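**Notes from the rail - July 1, 2025**

I promised myself I'd write this one before unpacking the trailer, so if it smells faintly of wet hay and fly spray, you know why. We got home from the Wisstead schooling show late last night, and I've got a mug of coffee, two sore heels and a lot to say about dressage tests.

Most of you know I've been riding Toditz for a while now (for the new folks: he's a bay gelding with big ears and very strong views on puddles). We've been jumping at home all spring and having a great time, and I'd let the flatwork slide into something we did for ten minutes while I waited for the ring to be free. Then I signed up for two dressage tests at Wisstead because the entry fee was low and a friend had room in her trailer. Reader, it showed!

The first test went like this. We trotted down the centerline, more or less on it, and halted. I saluted. Toditz took that as the end of the day's work and walked off toward the judge to say hello. I got him back, we picked up the trot, and from there it was fine until the canter, where he offered me the wrong lead with enormous confidence. I fixed it a few strides after the corner. The judge wrote "needs preparation" in that box, and then she wrote it again in the next three boxes, and I've been thinking about that word ever since. 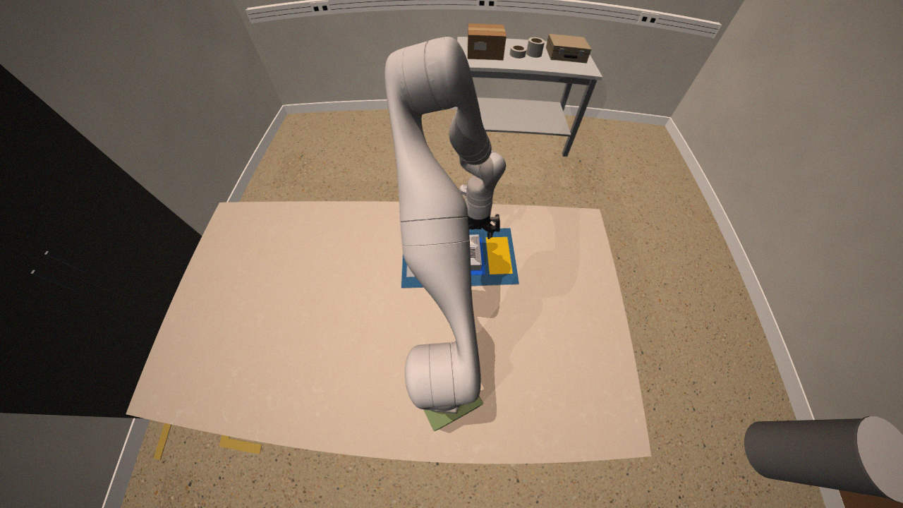
What I'd been doing, I realized on the drive home, was riding each movement when I got to the letter. So I'd reach C, think "oh, canter," and ask. By then his shoulders were already falling in and his mind was on the warm-up ring. My trainer has told me a hundred times to start asking in the corner before, and I nod, and then I get in the ring and my brain turns into oatmeal.

The second test was after lunch, and I had a couple of hours to walk it through on foot behind the parking area. I can't recommend this enough, even though you'll feel silly. I said every half halt out loud. I walked my twenty-meter circles and found out that mine were eggs. If you can't draw it with your own feet, your horse has no chance, poor guy.

And it got better! We're not talking about a miracle, but the halt was square behind and he waited for me, and both leads came on the first ask. The free walk was our best movement of the day. He stretched right down and marched along like he was heading to dinner. I scratched his neck all the way to the gate.

So, some things I'm changing at home, in case any of you are in the same boat:

- Flatwork comes first now, before a single pole goes on the ground. If I run out of time, then we don't jump that day.
- I'm setting up a real small arena with letters. Mine are painted on old feed buckets. The K looks like an R but we'll manage.
- Every ride gets a proper halt, held for a slow count of 5, and nobody walks off until I say so. (I mean the horse. Mostly.)
- I'm riding bits of tests and never the full thing. He learns patterns fast, and once he knows one he starts doing it without me. 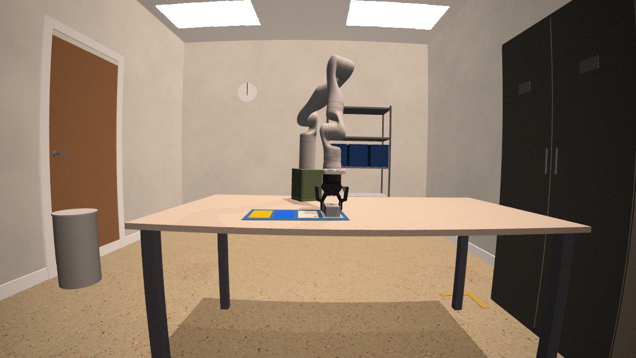 The part about learning patterns deserves a little more, because I've had a few emails asking how I practice a test without the horse taking over. What works for us is mixing the pieces. I'll ride the entry and the halt, then go off and do a serpentine, then come back for the canter transition at a different letter. Sometimes I come down the centerline and don't halt at all. You want him listening for you and a bit unsure what's next, in a nice way. On the last day or two before a show I'll put the whole thing together once and then leave it alone.

Warm-up is the other piece. I always get there too early and ride too long, and by the time the steward calls my number he's flat as a pancake. At Wisstead I gave him thirty-five minutes before the first test and it was way too much. Before the second one I walked him around on a long rein, did a few transitions in each direction and one little stretch of canter, and went in. Much more horse! Your hot thoroughbred may need something else entirely, so try it out at a small show where you don't mind if it goes sideways. Ours did go sideways, at A, when a golf cart came past, but he came right back to me.

A word about the footing, as a few of you are thinking of going to the next one. The main dressage ring at Wisstead is sand and rode really well even after the rain. The grass warm-up was slick by the top gate, so if your horse wears studs for jumping, you might want a small pair for the flat too. Parking is on the slope behind the barns. Bring chocks. Bring your own water as well, because the one hose was popular and the line was long.

Now for the show I'm truly nervous about. In September we're going to Prircombe for our first full horse trial in ages, all three phases, and I've already memorized the drive. Prircombe runs its dressage in a field with the cross-country course right alongside, so you can be doing your lovely quiet free walk while somebody gallops past on the other side of the rope. Toditz is going to have feelings about that. I'm planning to take him over for a schooling day first and just hang out, graze him in hand, let him look at everything till he's bored.

My barn-mate's mare, Sepp, is coming along too. She's done it before and she has the kind of calm I wish I could bottle. The two of them travel well together as long as she gets the left side of the trailer and the bigger hay net.

I've had a lot of mail on one subject, so I'll answer it right now.

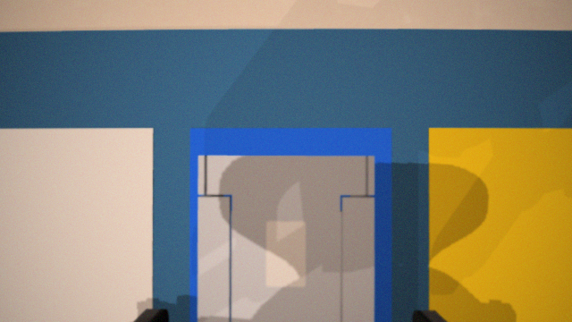 **Do I need to buy a dressage saddle before my first horse trial?**

Ride in whatever you have, as long as it fits your horse and you feel secure in it. Plenty of people at the lower levels do all three phases in one jumping or all-purpose saddle. I do. My stirrups go down two holes for the flat and back up again for the fences. Where I would spend a little money is a lesson with someone who'll watch you sit the trot in that saddle, because mine tips me forward and I didn't know until I saw a video. Do read the rules on bits and other tack for your level before you pack, though. They change from time to time, and it's a sad way to get eliminated.

A couple of bits of housekeeping. The Prircombe entry form is out now, and you'll need your vaccination record to go with it, so dig that out before you sit down to fill it in. If you want to share a ride from our end of the county, write back to this email and tell me how many horses and whether yours will load in the dark. I've got one space left and I'm happy to split gas.

I also still have somebody's purple cooler from the spring clinic. It has been living in my tack room with my spare pads in it and I'm getting attached. Come get it!

Next time I want to talk about jumping off a shorter stride, which is the other thing I do badly, and I'm going to try the pole exercise one of you sent me. It looks mean. We'll start it on the ground and see how he feels about it before anything gets raised.

Off to deal with that trailer.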